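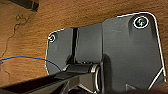

A dark plastic bracket screwed flat to brown wood.

The Woman Who Finishes Other People's Furniture

Kelly Holroyd answers the door with a hex key behind her ear, the way a carpenter keeps a pencil. She has been up since five, she tells me, and has already been called a lifesaver by one client and "the furniture lady" by another. She prefers the second. "A lifesaver has to be on call," she says.

For nine years Holroyd has made her living from furniture that its owners began putting together and then gave up on. She doesn't build anything from scratch and she doesn't restore antiques. She comes in at step eleven of twenty-four, when the wardrobe is lying on its face in the spare room and the couple who bought it are speaking to each other through the dog.

"They apologize to me," she says, pouring coffee into a mug with no handle. "I'm being paid by the hour, and they're apologizing. I had a man last Thursday who had hidden the instructions because he didn't want me to see he'd written a swear word on them. I've seen the swear word. I've seen it in four languages."

She charges $75 for a visit and $100 if there are drawers. The drawer fee began as a joke on a flyer and stayed when people paid it without a murmur. Her biggest job was a home library that came in 560 separate pieces, not counting the dowels. The owner had sorted everything into muffin tins and then moved to his sister's for a week.

I ask how she got started. She used to answer the phone for a furniture importer named Seidel, in the department that mailed out missing parts. "People would call and say a screw was missing, and nine times out of ten the screw was in the wrong hole," she says. "You can't tell a person that on the phone. They've been on the floor for three hours. So I'd mail them a screw. I must have mailed out a bathtub's worth of screws that were never missing."

One caller, Rüdiger Schwerdtfeger, lived six blocks from the office. He had telephoned so often about one bunk bed that she walked over on her lunch break and finished it for him. He gave her forty dollars and a jar of plums. She quit in October.

Schwerdtfeger is still a client, and when I reach him he is cheerful about it. "I have bought many things since then that I had no intention of putting together," he says. "I open the box and take out the little bag. Then I call Kelly. My wife says I could skip opening the box, but I like to feel involved."

Holroyd has firm opinions about instructions. She dislikes the little smiling figure ("What's he so happy about? He hasn't done anything yet") and distrusts any page that shows a piece being turned over with a curved arrow. "That arrow is two grown adults and a scraped wall," she says. She reads every booklet from the back, starting with the finished object and working toward the pile. It's how she finds the mistake, which she says is nearly always on page three.

Her only employee is Teun Van Hecke, a former piano teacher who handles anything with a mirror. He has patience, she says, and she has knees that still bend, so between them they make one good worker. Van Hecke sees it differently. "She talks to the customer and I do the job," he says. "Then she tightens one screw and gets the tip."

I want to know whether the work has made her think less of people. She takes her time with this. A neighbor's leaf blower starts up and stops.

"I think less of hinges," she says finally. "People are okay. They get to the hard part and they're tired, and there's a kid who needs a bed by tonight. Most of them did a good job up to there. I always tell them that, even when it's a lie."

There have been offers. A company called Hadis wanted to put her in an app, with a rating and a little map showing where her van was. She went to one meeting and was shown a slide that called her a "completion partner." She took the free sandwich and went home. She has 175 names in a spiral notebook instead, with notes beside them. The one for Hildegard Thiele says "Cat bites. Good cake. Do not mention the bookcase."

I ask about the bookcase. She says the note is pretty clear.

Before I leave she shows me her own apartment, which I had been hoping for. The shelves are level. The kitchen drawers close with a soft bump. In the bedroom, against the far wall, stands a tall flat carton with the tape still on it.

"It's a dresser," she says. "I've had it since spring. Teun keeps offering, but he wants the hundred."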